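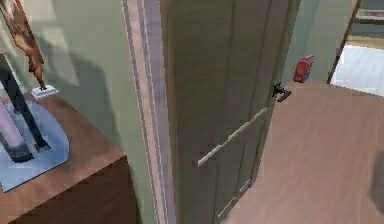 Plilby Fight Night Records

Welcome, and thanks for stopping by! Plilby is a set of bout records from the amateur and small-hall boxing cards held in Girnberg and Tasedside, typed up from old programs and scorecards so that people who love this sport can finally look things up without digging through a shoebox.

What you get

There are 2,285 bouts in bouts.csv, one per row, covering 26 clubs. Each row has the two boxers, the weight class, the scheduled rounds, the result and the round it ended in. Judges' scores are in scores.csv, but only 1,016 bouts have them – plenty of promoters kept the winner's name and threw the cards away, which still makes me a little sad.

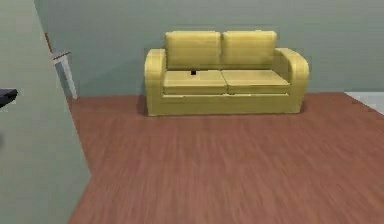 Weights are in pounds throughout. The Tasedside programs used stone until fairly late on, so I converted those by hand, and the original figure is kept in weight_raw in case you want to check my sums (please do!).

Known problems

Boxers who fought under two spellings may show up as two people. The Lim brothers are the worst case, as the programs often print just "Lim" with no first name at all. Those rows have name_unsure set to 1. Draws and no contests were mixed up in the early Girnberg cards, and I have only sorted out part of them.

Using it

Load the two files and join them on bout_id. Please don't use the records for matchmaking or medical decisions, they are far too patchy for that.

Corrections are very welcome. Send them to Gyu-bin Ahn with the bout_id and a scan of the program if you have one. I usually get to them on Wednesday evenings.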